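Showing a robot arm a kitchen job: workshop tips

These notes are for people who teach a two-fingered arm by steering it themselves, either by taking hold of the arm and moving it or by driving it from a controller. They cover work in a simulated kitchen and work on a real worktop. Most of the tips hold for both, and where they don't we say so.

We use Jirkulell for recording and a Pinheiro hand controller for remote driving. Other set-ups will have different button names. The Clusano kitchen is our practice room, and Letitz is the folder structure we save into, described near the end.

Before you start

Write the task down in one sentence and stick it next to the screen. "Put the pear on the board" is a good task. "Tidy up the fruit" is several tasks and should be recorded as several.

Decide what counts as finished. For a pick and place job we use three conditions: the item is where it should be, the fingers are open, and the gripper has moved clear by at least a hand's width. If two people are recording, both must use the same finish.

Do five throwaway runs before keeping any. The first few are always slow and full of corrections, and they are better deleted than mixed in with the rest.

Check the battery on the controller. A Pinheiro drops its signal before the light goes amber.

Guiding by hand

Put the arm in its slack mode and support the elbow before you let go of anything. An arm with a heavy gripper can sag quickly when the motors release.

Hold it behind the wrist, with your other hand under the forearm. Pushing on the fingers bends the readings and, over a long afternoon, can bend the fingers too.

Keep your own hands out of the wrist camera's view. If you train on pictures with knuckles in them, the arm will be looking for knuckles later on.

Move at the speed you want back. People tend to creep along when guiding by hand, then wonder why the finished robot takes a minute to lift a cup.

Hand guiding suits wiping, stirring and anything else with a curved path. It is poor for jobs where the gripper has to come straight down, as few people can hold a wrist dead level while also lowering it.

Driving by remote control

Sit so that your left and the robot's left are the same. If you have to face the arm, swap the axes in the settings and put a note on the desk saying you have done so. Forgetting to swap them back has cost us more runs than any other mistake.

Set the hand-to-arm scale at one to one for large moves and one to two for close work. On the Pinheiro, the side button switches between them. Change scale only when the arm is still, or you will get a jump in the recording.

Use the clutch. Hold it, bring your hand back to a comfortable place, release it and carry on. A driver who refuses to clutch ends up with an arm stretched over one shoulder and a poor grasp at the end of it.

Rest your elbow on something. A folded towel on the edge of the desk will do.

Judging distance from the wrist view

The wrist view is the hardest part for new drivers. Everything tips when the wrist tips, so a level counter can look like a slope, and small things at the far side of the room look closer together than they are. There are a few habits that help.

Open the fingers fully before you travel. With the fingers wide you can see the surface between them, and that gap is your sight for lining up. Closing them early hides the very spot you are aiming at.

Use edges to tell where you are. In the Clusano kitchen there are plenty: a pale marble strip, wooden slats with a raised rim, and a dark green counter with a thin white line along its border. When the white line sits where you expect it between the fingers, you know how far across you have come without looking at the numbers.

Level the wrist before you lower it. If the counter is still slanting on the screen, stop, turn the wrist until it settles, and only then go down.

Pick out one bright item as a marker and keep it in the same part of the view during the approach. The white teapot at the side of the green counter does well, because it shows up even when the room lighting is turned down. Dark, flat items make bad markers.
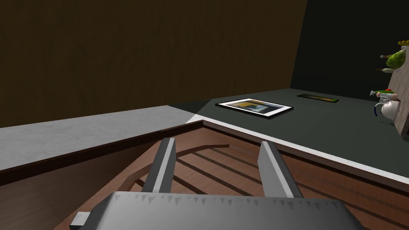
Choosing what to pick up first

Start with something rounded and firm. A pear is a good first item: it gives the fingers plenty to hold and forgives a grasp that is slightly off centre. Come down over the widest part and close slowly.

Bananas are harder than they look. Grip across the middle, with the fingers either side of the curve. If you take one by the end it swings, and the swing goes into the recording with everything else.

Small bottles lying on their sides will roll if one finger touches before the other. Line up across the bottle, lower until the fingers are past its middle, and close. If it rolls, leave the run and reset. Chasing a bottle along a board teaches chasing.

Teapots and jugs should wait until the driver is confident. Decide beforehand whether you are taking the handle or the body, and use the same one for the whole batch. Handle grasps want the wrist turned so that one finger goes through the loop. Body grasps need a wide gripper and a gentle close.

Leave thin flat things such as trays and picture frames until last. Two fingers cannot get under them, so the usual way is to slide the item until it overhangs the counter and then grip the overhanging part. Record the slide and the grip as one task.

Where items are crowded together, as they often are against a board, take the outermost one first. Reaching into a cluster knocks the neighbours about. Once the drivers are steady, record some runs in which the neighbours do get nudged a little and the job is still finished properly, so that the robot has seen that as well.

Pausing, slips and second tries

A short pause just before the fingers close is fine. A long one is a nuisance, as the robot learns to hover. If you need to think, cancel the run and think with the recorder off.

Some recoveries are worth keeping. If you miss the pear by a finger's width, lift, shift and take it cleanly, keep the run and mark it as a recovery. If you miss it three times, bin it.

Never edit a slip out of the middle of a run. The join shows up as an instant jump from one position to another, and the arm may try to copy it.

Varying the runs

Move the item between runs, but not by much at first. We use a palm's width in any direction for the first batch, then anywhere on the same counter for the second.

Start the arm from different places too. It is easy to vary the fruit carefully and leave the arm in the same parked position every time.

In simulation, change the lighting and the counter colours after the first batch is done. Keep the plain version as well. If results drop once the colours change, you will want something to compare against.

On a real worktop, record some runs in the morning and some after four in the afternoon, when the light comes in low. A tea towel over a shiny tap gets rid of the worst glare.

How many runs to record

For a single item on a single counter we record 240 runs, split between at least two drivers. Our largest set, covering the whole of the Clusano kitchen, came to 2,581 runs. After checking we kept 1,642 of them. That sounds wasteful, but a smaller clean set trained faster and dropped fewer things than the full one did.

Stop after forty minutes and have a break. Tired drivers get jerky with the wrist, and you can see it plainly when the runs are played back in order.

Checking and saving

Play every run back at double speed on the same day. You are looking for four faults:

the fingers closing on nothing
the item leaving the view for most of the run
a sudden jump from a scale change or a dropped signal
a finish that does not match the one you wrote down

Put each run in the Letitz folders as follows: task name, then room, then driver's initials, then run number. Use leading noughts in the run number so that the files sort properly. Rejected runs go in a folder called "out" and are kept for a month in case somebody wants to argue about one.

Write one line of notes per batch, giving the scale setting, the lighting and anything odd. "Axes swapped" is the line that gets left off most often.

Trying it on the real arm

Set the speed limit low for the first go and keep one hand on the stop button. Clear away glass and anything with a blade. Use plastic fruit if you have it, though it is lighter than the real thing and slides more easily, so put a damp cloth under it.

Let the arm try six times without changing anything, and write down what happened each time. If it stops short in the same place every time, look first at the camera mount. A wrist camera knocked a few degrees out of line gives exactly this fault, and no amount of extra recording will put it right.

If it reaches the item and fumbles the grasp, go back and record more close work at the one to two scale. Thirty extra runs starting just above the item will usually do more good than a hundred that start from the far side of the room.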